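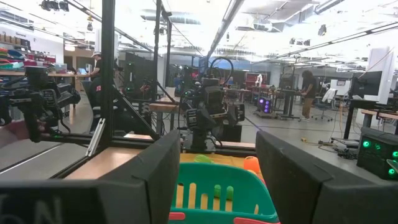 Portfolio review at Folley next week, too much sketching or not enough??

slantpen
2026-08-24

quick one bc I'm packing. Got a portfolio review at Folley, small studio, mostly kitchen stuff and some medical housings. Junior ID position. They want a PDF up front, max 27 pages, and then I present in person for as long as they feel like it I guess.

My problem. I have 11 projects. School ones, a couple freelance, one thing I did for my uncle's bait shop (don't laugh, it's a good bait box). The two best are Skekau, a folding step stool, and a kettle redesign that never got past foam. Everything else is ok to meh.

Do I put all of them in? Do I put the sketches in? My sketching is fine, not hot. Perspective gets wobbly on anything with a curve. My CAD is a lot better. Everyone online says sketch sketch sketch and then I look at portfolios of people who got hired and it's all renders.

Also what do I wear lol

rivetcount
Cut to 4 projects. Maybe 3. Kill the bait box.

Moss_and_Milling
Do NOT kill the bait box. That's a real client with a real budget. Was it made? Did people buy it? If yes it goes second.

slantpen
It was made. Vacuum formed by a guy two towns over, 70 of them. They sold out but it's a bait shop so, you know. My uncle is very persuasive

Moss_and_Milling
70 units sold is more than most school portfolios will ever have. Put it second. Put the number on the page. Put what the tooling cost.

rivetcount
It's a vac formed box. Any studio is going to look at it for four seconds. I review these, not at Folley, somewhere bigger. I see the first spread, one spread in the middle and the last one. If the middle one is a bait box I'm done.

Moss_and_Milling
Then you're a bad reviewer, sorry. I hire too. Renders all look the same now. Somebody who had to argue with a vacuum former about draft angles, I want to talk to that person.

rivetcount
"you're a bad reviewer" ok. Not going to fight. It's a junior job, they need someone who can crank out surfacing and not complain. That's the work. OP said CAD is the strong part so lead with it.

kpaxton_id
Somewhere in between here. Did the Folley thing a few yrs back, didn't get it, was a nice afternoon anyway. At the time the person running reviews was Marjatta Peltonen, no idea if she's still there. She went straight to the ugly pages. Asked me why I dropped a direction and I had no answer bc I'd made up the process pages after the fact. Very obvious apparently. So whatever sketches you put in, make them the true ones, in the order you did them.

slantpen
oh no. My Skekau process pages are like 60 percent after the fact

kpaxton_id
Redo them. You've got a week. Dig out the notebook, scan it, leave the coffee on it.

dottedline
Everybody does process pages after the fact. Literally everybody. It's a story, you're telling a story. Just know the story well enough to take questions.

kpaxton_id
Tidying is fine. Inventing sketches you never did to show "exploration" is a different thing and she could tell.

dottedline
Fair. Still think you're making it sound scarier then it is.

hexbolt_hanna
Practical stuff nobody's said:
Bring the stool. The physical stool. If it folds, they will want to fold it.
PDF under 15MB or whatever their inbox takes, ask them.
Page numbers. So they can say go back to page 9.
No skill bars. Please. 80% Solidworks means nothing.
Name and email on the LAST page too.

slantpen
skill bars: deleted as of right now. I did have them

The stool prototype has a hinge that pinches. Bring it anyway?

hexbolt_hanna
Bring it and say it pinches before they find out. Then say how you'd fix it. Do you know how you'd fix it

slantpen
Move the pivot in a bit and put a stop on the rear leg. I have it in CAD, just never printed it.

hexbolt_hanna
That's half your interview right there.

oldfoamdust
Retired, 30 some years of this, mostly small appliances. On the sketching. Wobbly ellipses never lost anyone a job that I hired for. What I wanted was speed. Somebody says what if the handle went over the top and you can get it down on paper while they're still talking. Practise that the next few days, cheap ballpoint, no undo. Ten minutes at a time. Draw the kettle from the back and from underneath, most people only know their own product from the front three quarter.

rivetcount
ok this I agree with

slantpen
tried kettle from underneath just now. humbling. I didn't know what was under there. I designed it

oldfoamdust
Now you know what to do tonight.

gritty_180
Can I hijack for a sec. Same kind of review but at Geltora, in January, they want a video walkthrough instead of a PDF. Anyone done one? Is it me talking or just slides w/ music

hexbolt_hanna
Start your own thread, but: you talking. No music.

gritty_180
thx. will do

tmpr_ks
Name's Kyung-tae Son, don't post much, mostly lurk. Came from graphic design so maybe different angle. The layout matters more than ppl here let on. One typeface. Big pictures. If a page needs three paragraphs to make sense then the page is wrong. I cut my captions to one line each and the calls started coming, same projects as before.

Moss_and_Milling
Or the market picked up.

tmpr_ks
Could be! Still cut them.

slantpen
OK so plan. Four projects: Skekau, bait box, kettle, and a lamp I haven't mentioned bc it's boring but the drawings are clean. Real sketches. One line captions. Printing the new hinge tomorrow if my roommate's printer behaves.

rivetcount
I'd still swap the lamp and the box. Lamp second.

Moss_and_Milling
box second

slantpen
box second, sorry rivet. It's my uncle

rivetcount
Fine. Good luck tho, mean it. Post how it goes.

dottedline
And wear shoes you can stand in, they'll walk you round the shop. Dark jeans, clean shirt. Seen a guy turn up in a tie once, he was fine but he was hot.

slantpen
packing the shoes. Does anyone know if Folley has parking or do I carry the stool on the bus

kpaxton_id
Street parking out back, meter takes coins only. Or it did when I went.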